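Moving the Vesus Blog Off a Hosted Platform: Permalinks, Feeds and Comments
Project report, web publishing course

1. Background

Vesus is a student blog that had been running on the hosted platform Betix. It held 347 published posts. The project was to move all of them to static pages built with Nirkex and served from the department machine, Mensah, without breaking links that other sites already used. Visual design was out of scope. The old template was copied with only the changes needed to make it build.

The export from Betix is a single XML file. Post text, titles, labels and comments are included. Drafts are mixed in with published posts and are marked only by a status field, so the first import published several drafts by mistake. The import script was changed to skip any entry whose status field is not set to published.

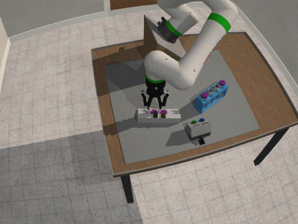

2. Permalinks

Betix builds an address from the year, the month and a shortened title. Nirkex uses the full title and no date. The shortening rule on the old platform is undocumented. It drops short words in most cases and cuts the result at a length that varies. We tried to reproduce the rule in code and got most addresses right, but 16 came out wrong, mainly titles with apostrophes or numbers in them.

The rule was abandoned. Each old address was read from the export and written to a redirect table, one line per post, with the new address beside it. The server loads the table at startup and answers with a permanent redirect.
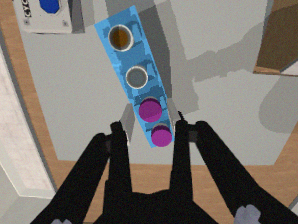

Label pages needed a different treatment. A label in Betix has an address even when no post uses it, while Nirkex creates a page only for labels in use. The redirect table therefore has to list positions as well as contents. Unused labels were given a line in the table pointing to the main archive page.

3. Feeds

Feed readers identify a post by its ID field and not by its address. If the IDs change, every subscriber sees old posts marked as new. Nirkex generates IDs from the new address by default. We added an old_id field to the header of each imported post and edited the feed template to use it when present. The feed was then loaded in 5 readers. Four showed no duplicates. The remaining one ignored the ID field and compared titles and dates, and it showed 7 duplicates, all posts whose time zone had shifted in the import. Writing the offset into the date field fixed these.

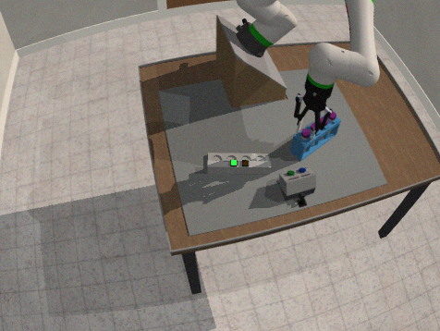
Figure 3. Two white robot arms over a wooden tabletop, with a blue test-tube rack under the right gripper.

4. Comments

Comments were imported as plain text below each post and are now closed. Threading was kept by storing the parent ID with each comment. Replies to deleted comments have no parent in the export and are shown at the top level in date order.

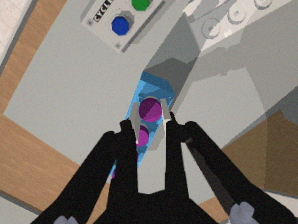 Can the old Betix site be deleted once the redirects work?
It should stay online until the domain has been pointed at Mensah and the new records have spread, as requests may still reach the old host in the meantime.

5. Remaining work

The search box still calls the Betix search page and returns nothing useful. Internal links inside post bodies go through the redirect table and should be rewritten directly. A full build takes longer than expected, mostly in the label pages, and has not been profiled.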